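Henier Talks

The Henier Talks were a series of negotiations between the governments of Iso and Fetotach over the status of the Henier Strip, a stretch of river flats that both countries claimed and neither had ever bothered to pave. The talks ran to 156 sessions and produced an agreement of 3 pages, one of which was the map.

Background

The strip had been left out of the original border treaty, whose authors described the frontier as following "the main channel of the river" without saying which channel they considered the main one. The river has two. For several decades this troubled only the local customs officers, who took turns. Matters changed when Iso put up a flagpole on the flats and Fetotach answered with a slightly taller one. Both ambassadors were called home, and the 800 residents of the strip began getting tax bills from two capitals.

Negotiations

Talks opened in April at Paterson, a lakeside town chosen because both delegations disliked it equally. The mediator was Baltazar Quezada, a retired diplomat who had expected to be there a week. The opening sessions dealt with the order in which the delegations would enter the room. Iso wanted alphabetical order by country, Fetotach wanted alphabetical order by head of delegation, and Quezada eventually had a second door put in.

Substantive discussion began with grazing rights and stalled there. Fetotach refused to discuss troop levels until the flagpoles had been dealt with; Iso held that its flagpole was a weather instrument. A joint statement issued at the end of the first round said the parties had "exchanged views," and the two sides later disagreed on whether this was so. 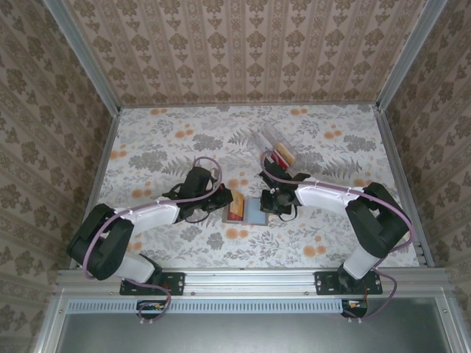 The deadlock broke in the final round, when both finance ministries worked out what it was costing to keep the delegations in Paterson. Under the accord, the strip became a shared district with one elected council, a single tax bill and no flagpoles above the height of the post office. Troops on both banks were to pull back 473 meters, a figure reached by splitting the difference between two proposals that had themselves been split before.

Aftermath

Both parliaments ratified the accord by wide margins, each after being told by its government that the other side had given in. The council has met regularly ever since and is mostly occupied with drainage. Quezada declined an invitation to mediate a fishing dispute between the same two countries, citing his health, which was by all accounts excellent. The second door is still in use.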